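From the Editor: Storage obligations need an owner
Last updated: June 11, 2019
Filed under: Gas Markets > Storage & Security of Supply

The consultation on gas storage obligations closed at the end of last week, and the responses that have been made public so far fall into two groups. Traders and large suppliers say the market already provides enough flexibility and that any rule on minimum stocks would raise costs for no gain. Storage operators say the market stopped paying for their product several years ago and that sites will shut unless something changes. Both groups have said the same things in every consultation since this newsletter began.

Less has been said about who would hold the gas if an obligation were brought in, who would pay for it, and who would decide when it could be used. Those are dull questions, but the draft rule leaves all three open, and a rule that leaves them open will not survive its first cold winter.

Start with the economics. A seasonal storage site makes its money by buying gas in the summer, when it is cheap, and selling it in the winter, when it is not. The gap between the two prices has to cover the cost of injecting the gas, withdrawing it, financing it while it sits underground, and keeping the site in working order. For most of the past few years that gap has been too narrow. Liquefied cargoes now arrive in the months when storage used to have the field to itself, and pipeline suppliers have become more willing to vary their deliveries. Both of those are good for buyers. They are bad for anyone with a depleted field full of cushion gas and a set of compressors that need an overhaul.

The Brimley site shows how this works in practice. It was developed as a seasonal facility, and for its first decade it sold most of its space on contracts of several years. Those contracts have run off. In the last capacity auction the operator offered space in 20 lots and sold fewer than half of them, mostly for one year. The operator, Mandberg, has said in its response that it will not commit to the next round of well work without a different source of income. It has not said it will close the site, and I would be cautious about reading that into the response. Operators have good reason to sound gloomy in front of a regulator.

Still, the position is not hard to follow. Well inspections at Brimley cannot be put off forever. Each well that is taken out of service lowers the rate at which gas can be withdrawn, and the withdrawal rate is what matters in a cold week. A site can be nearly full and still be of limited use if the gas comes out slowly. The draft rule measures compliance by volume in store on a given date. It says nothing on deliverability. Several respondents picked this up, among them Azevedo, which supplies industrial customers and does not own any storage, so it has no obvious reason to argue the operators' side.

Azevedo's response is the most useful of those I have read. It asks for the obligation to be expressed as a daily rate that can be sustained for 40 days, and for the stock requirement to be worked out from that. A supplier could then meet it with a mix of storage, firm import contracts and agreements with customers willing to switch off. The company argues that this would cost less than a flat stock requirement. I think that is probably right, although it depends on how the import contracts are treated. A contract that allows the seller to redirect a cargo when prices are higher elsewhere should not count as firm, whatever it says on the cover page.

That point deserves more attention than it has had. During the cold spell in February, a number of cargoes that had been expected did not come. There was nothing improper in this. The sellers had the right to send them to other buyers and did so. Prices rose, some industrial users cut their demand, storage was drawn down faster than planned, and the system held. Suppliers have cited this in their responses as evidence that the market works. Operators have cited the same days as evidence that storage works. Each of them is correct as far as it goes. The spell ended when the weather changed, and the question for a regulator is what would have happened if it had lasted another two weeks.

The modeling published with the consultation tries to answer this, but it relies on a single demand case. The annex puts the shortfall in that case at 967 gigawatt hours over the whole period, to be met from storage beyond what suppliers would otherwise hold. It does not show how that number moves if a major pipeline is out at the same time, or if wind output is low and power stations are burning more gas than usual. Low wind and cold weather tend to come together. Any security standard written today has to deal with the power sector, and the draft gives it one paragraph.

Stuart Clegg, who spent most of his career in system operation and now advises smaller suppliers, wrote to me after last month's issue to say that I was making too much of the obligation itself. His view is that the system operator should simply buy the withdrawal capacity it needs, in the same way it buys other services, and recover the cost from everyone who uses the network. Suppliers would carry on as they do now. Storage operators would have one customer for the part of their capacity the market will not pay for.

There is a lot to be said for this. It gives the decision to the body that has the best view of the whole system, and it avoids the problem of a small supplier with a few thousand customers having to arrange storage it has no staff to manage. The number of companies that would be caught by the draft rule is large, and many of them do nothing with gas except buy it month by month and send out bills. Asking each of them to file a storage plan every spring would produce a good deal of paper.

The argument against is that a system operator spending other people's money tends to buy too much. It will be blamed if the gas runs short and will not be blamed if the bill is a little higher. That can be managed with a cap and with an auction in which imports and demand reduction are allowed to bid against storage. It also needs a clear rule on release. Gas held for security must stay out of the ordinary market, or the summer and winter prices will move closer together again and commercial storage will be worth even less than it is now. Operators asking for support should think about this before they ask for too much of it.
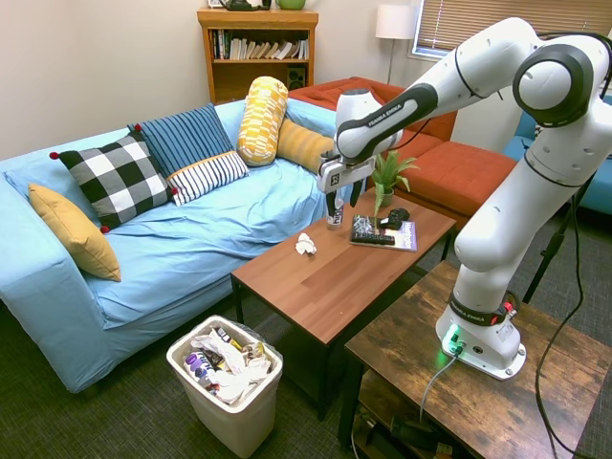 The cost to households would be small under either model, but it would be visible, and politicians will be asked about it. The draft rule has it falling on suppliers, who would pass it on in tariffs without a separate line. Under the Clegg approach it would appear in network charges, where the regulator could publish it each year. I would prefer the second. People are more willing to pay for insurance when they can see what it costs.

There is also the matter of the smaller fast-cycle sites, which the consultation treats as if they were the same as seasonal ones. They are not. A salt cavern can fill and empty many times in a year and earns its money from short swings in price. The Jurkano project, which has planning consent but no investment decision, would be of this kind. Its developers say they do not need a subsidy and would rather the rules were left alone until they have raised their finance. They also point out that an obligation set only by stock on a fixed date would push them to sit full at exactly the time when their site is most useful moving gas in and out. That is a fair objection, and it would be easy to fix in the drafting.

The timetable is the remaining concern. The department wants a final rule in place before the next injection season, which leaves very little time to change the model if it decides to do so. Rewriting the obligation as a deliverability standard would mean new modeling and probably a second, shorter consultation. I would take the delay. Storage sites are planned over decades, and a rule that has to be amended after one winter would do more to put off investors than a late one.

I would also ask the department to publish the remaining responses without waiting for its decision document. Several large suppliers have marked theirs confidential in full, including, one assumes, the parts where they agree with everybody else. Commercial terms should be kept private. General arguments about public policy should not.

Readers who sent in responses and are happy to share them are welcome to forward a copy. We will cover the import contract question in more detail in the next issue, along with the revised network charging proposals, which were published too late to include this time.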